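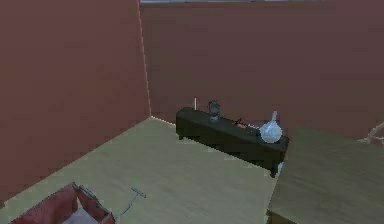 Woher kommt das Rot in der Wandfarbe?

Farbe gibt es heute im Eimer zu kaufen. Man macht den Deckel auf, rührt um und streicht los. Aber woraus besteht Farbe eigentlich? Und was haben die Menschen benutzt, als es noch keine Baumärkte gab?

Jede Farbe braucht ein Pigment. So heißt das feine Pulver, das der Farbe ihren Ton gibt. Manche Pigmente werden in Fabriken hergestellt, andere liegen einfach im Boden. Diese nennt man Erdpigmente oder Erdfarben. Zu ihnen gehören Ocker, Umbra und roter Bolus.

Rost in der Erde

Rote, gelbe und viele braune Erden haben etwas gemeinsam: In ihnen steckt Eisen. Das Eisen liegt dort nicht als Metall vor, sondern hat sich mit Sauerstoff verbunden. Bei einem alten Fahrrad, das lange im Regen steht, passiert etwas Ähnliches. Es rostet und wird rotbraun.

Ob eine Erde gelb oder rot ist, hängt davon ab, welche Eisenverbindung in ihr steckt. Im gelben Ocker ist in der Verbindung noch Wasser gebunden. Erhitzt man gelben Ocker stark, entweicht dieses Wasser und das Pulver wird rot. Das wussten die Menschen schon in der Steinzeit. Kommt noch das Metall Mangan dazu, wird die Erde dunkelbraun. So entsteht Umbra.

Vom Klumpen zum Pulver

In Clultier wurde früher roter Ocker abgebaut. Die Grube war 14 Meter tief, und die Arbeiter holten die Erde mit Körben und einer Seilwinde nach oben. Danach ging es so weiter:

Zuerst wurden die Klumpen zerkleinert und in ein Becken mit Wasser geschüttet. Man rührte kräftig um. Sand und kleine Steine sind schwer und sinken schnell auf den Boden. Die feinen Farbteilchen schweben länger im Wasser. Das trübe Wasser ließ man in ein zweites Becken laufen und wartete, bis sich auch die feinen Teilchen abgesetzt hatten. Dieses Verfahren heißt Schlämmen.

Der rote Schlamm trocknete sechs Wochen lang auf Brettern unter einem Dach. Am Ende wurde er gemahlen und in Säcke gefüllt. Ein Sack wog 40 Kilogramm. Im besten Jahr verließen 3.000 Säcke den Ort, die meisten davon über den Hafen von Plutbridge.

Warum die Farbe an der Wand bleibt

Pigment allein hält nicht. Wer trockenes Pulver auf eine Wand reibt, kann einen großen Teil davon wieder abwischen. Deshalb braucht man ein Bindemittel, das die Körnchen miteinander und mit der Wand verklebt. Früher nahm man dafür zum Beispiel Kalk, Leinöl, Eigelb oder Quark. In vielen heutigen Wandfarben steckt Kunststoff, der in winzigen Tröpfchen im Wasser verteilt ist. Trocknet die Farbe, verdunstet das Wasser und der Kunststoff bildet einen dünnen Film.

Erdfarben sind sehr beständig. Sonnenlicht macht ihnen fast nichts aus. Viele Farbstoffe aus Pflanzen bleichen dagegen im Licht mit der Zeit aus.

Zum Ausprobieren: Farbe aus Erde

Du brauchst trockene Erde ohne Wurzeln, am besten lehmige, dazu ein feines Sieb, einen alten Löffel, ein Schälchen und ein Eigelb.

Zerdrücke die Erde mit dem Löffel und siebe sie. Gib zwei Teelöffel von dem Pulver in das Schälchen und verrühre es mit etwas Wasser zu einem Brei. Dann kommt das Eigelb dazu. Rühre so lange, bis keine Klümpchen mehr da sind. Ist die Farbe zu dick, hilft ein wenig Wasser.

Male damit auf festes Papier oder Pappe. Was übrig bleibt, kommt am selben Tag weg – Ei verdirbt schnell. Wasch dir nach dem Malen die Hände und probiere die Farbe nicht.

Wörter zum Merken

Pigment: farbiges Pulver, das sich im Wasser nicht auflöst
Bindemittel: Klebstoff in der Farbe
Schlämmen: feine und grobe Teilchen mit Wasser trennen
Ocker: Erde, die durch Eisenverbindungen gelb oder rot ist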